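Home | Workshop | Kitchen | Garden | Small Fixes | About Bekura

How to Sort Out Every Cable in Your House in One Afternoon

By Yuxi Xu
September

I love a cable sort. I know how that sounds! But there is real joy in opening a drawer, putting your hand straight on the right charger and shutting the drawer again, and you can get there in one Sunday afternoon with a roll of tape and a marker.

My last big sort turned up 63 cables in a two-bedroom apartment. I kept 13 in daily reach, boxed a few more and let the rest go. Two were for a printer I gave away before I moved.

What you need

A big clear table, the paler the better. Hook-and-loop ties (cut your own from a roll, it's much cheaper). Masking tape, a fine marker, a dry cloth, a couple of shoeboxes and a power strip for testing.

Step 1: Bring it all to one place

Go room by room with a laundry basket. Check the bedside drawers, the backs of closets, old laptop bags, the glove compartment and that one kitchen drawer. Leave anything that's plugged in and working where it is for now. Tip the basket out at one end of the table and keep the other end free for working.

Tease the pile apart from the outside in. Find a loose end, follow it back, and never yank, because pulling only tightens the knot somewhere you can't see. Shaking the whole bundle gently works surprisingly well.

Step 2: Stretch out and look

Lay each cable down by itself and run it through the cloth from one end to the other. You're cleaning it and feeling for trouble at the same time. Stop at any kink, flat spot or sticky patch. Look hardest at the first inch behind each plug, where most of them fail. Any bare wire or scorching means it goes straight to recycling, no second chances.
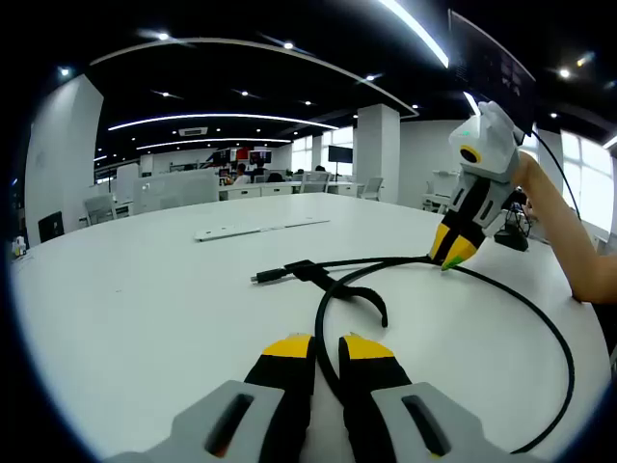 A long black USB cable laid out in a wide loop, with a power strip farther back.

Step 3: Test the survivors

Plug a charger into the strip and try each charging cable with a device you know is fine. Give it a minute, and wiggle the plug a little. If the charging symbol flickers, out it goes. For data cables, copy a photo across. Some cheap USB cables only carry power, and it's worth marking those so you don't lose an evening to one later (ask me about the camera I almost returned).

Step 4: Label

Fold a short piece of masking tape around the cable near the plug so it makes a flag, and write on both sides. Put down what it's for, then the length. "Tablet, 6 ft" beats "white one" every time! For wall adapters, write the name of the device right on the brick. Mixing up adapters with the wrong voltage can kill a gadget, so if you can't match one to its owner, don't guess.

Step 5: Coil with a twist

Wrapping a cable tightly around your elbow puts a twist in every turn, and that's how you get those springy, cranky loops. Try over-under instead:

Hold one end in your left hand. Make the first loop the normal way. For the second, turn your right wrist so the loop goes on backward, with the cable passing underneath. Keep alternating. Loops about 8 inches across suit most household cables. It feels clumsy for five minutes and then your hands just get it.

Close the coil with a tie, snug but not squeezed.

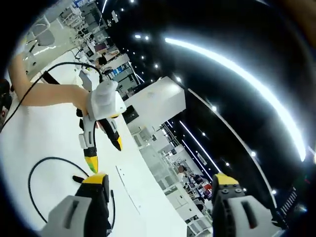
Plenty of light and a bright white work surface.

Step 6: Put them away by use

I sort by job: charging, screens, sound, network, odds and ends. Stand the coils on edge in a shoebox like records so the flags face up. Put the everyday box somewhere easy and the other one on a high shelf.

Take the rejects to an electronics recycling drop-off. Good spares are welcome at plenty of thrift stores, so keep the labels on for whoever gets them next.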